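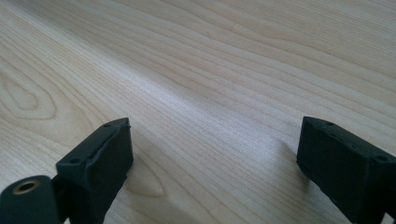

The Clano is sold by Troltel as a work table for a study or a small shop, and the top is the only part of it worth arguing over. The legs and rails are ordinary bolt-together parts and I will get to them. The wood is pale and creamy with a slight pinkish-beige cast, and the grain runs in long, slightly wavy stripes. On mine there is one large oval figure, a set of nested loops, with a fainter arc near it that bends round before it joins the straight lines again. Buyers who want a uniform surface should know that before ordering. The finish is smooth with a low gloss, and under a light it throws a broad band of sheen that makes the grain look almost silver. For reading drawings I had to move the lamp to the left rear corner.

Assembly took 40 minutes with the supplied hex key. I would use a proper driver with a 4 mm bit next time. The threaded inserts were all square to the underside except one at the front left, which needed the bolt started by hand with the rail loose. The instructions put the rails on before the legs. Do it the other way and leave everything slack until the table is upright.

Height is 27 inches as delivered. Each foot has a leveling screw, and with all of them run out I gained a little under an inch. Side-to-side stiffness is good. Front to back there is some movement if you lean on the edge and push, less after I retightened the rail bolts in May. A small vise clamped at a corner did not make it worse.

The finish is where I have a complaint. Water left overnight under a glass wiped off with no mark. A mug of coffee set down straight from the machine left a pale ring that took 2 days to fade. Masking tape pulled off clean. Isopropyl alcohol on a rag dulled a small patch near the back edge, and the care sheet does not mention solvents at all. I wrote to Troltel and got an answer from Dace Siliņa in their support office, who said to use mild soap only and offered a touch-up bottle. It arrived nine days later. The patch is now close to the rest, though I can still find it at a low angle.

I had the Satti before this, in the same size. Its top was harder to scratch and much duller to look at, and the frame flexed more. The Grarketti is stiffer than either - the crossbar sits where my knees go, so I sent it back.

Rating: four out of five for the table, three for the documentation. Replacement feet and bolts are sold separately. The hex key is not listed as a spare.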